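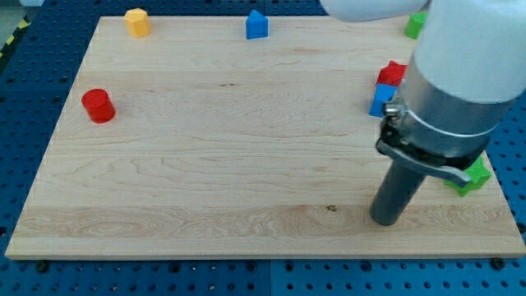 ## Open afternoon at the Movholm workshop

The July open afternoon ran from 1 pm to 5 pm and drew 36 visitors over the four hours, most of them from the machining and packaging side. The main demonstration was the pushing cell, run by Kidus Nigatu, who has had charge of it since the move from Mondden.

The task is plain to state. Coloured plastic blocks are placed on a wooden board and the arm moves them to a requested position using a single cylindrical finger. It can't pick anything up. Every move is a push along the board, so the controller has to choose the contact point, the direction and the length of the stroke, and then check where the block ended up before planning the next one.

Kidus began with the shapes. A cylinder offers the same contact from any side, but a push slightly off centre makes it slip round the finger. Flat-sided blocks such as the cube and the octagonal prism hold their line better over a short stroke, and they turn if contact is made near a corner. The star shapes are the awkward ones. The finger can settle between two points and drive the block well, or it can ride up against a point and spin it. Several visitors asked why the stars had been kept in the set. The answer was that they produce most of the useful failures.

The controller was trained on 1,895 recorded pushes. A further 413 were held back for testing and have not been used for anything else. The planner is Simel, written in-house, and it replans after every stroke. Visitors could call out a request at the keyboard ("move the blue cube to the left of the red star") and watch the plan come up on the monitor before the arm moved.

Two points from the questions that may be of use to members building something similar:

- **Board surface.** The wood grain has a measurable effect. Pushes along the grain run slightly longer than pushes across it for the same commanded stroke. The planner does not model this and corrects for it on the next move.
- **Finger height.** The tip is set to clear the board by 3 mm. Any lower and an uneven joint in the wood could catch it. Much higher and the contact on the shorter blocks becomes unreliable.

There was one stop, shortly after 3 pm, when a block was pushed against another and the pair jammed. The arm reached its force limit and halted as intended. Kidus cleared the blocks by hand and restarted from the pendant.

Ruotsalainen supplied the spare controller and have asked for the test results when they are written up. Members wanting a copy of the fixing drawing for the board should write to the Movholm office.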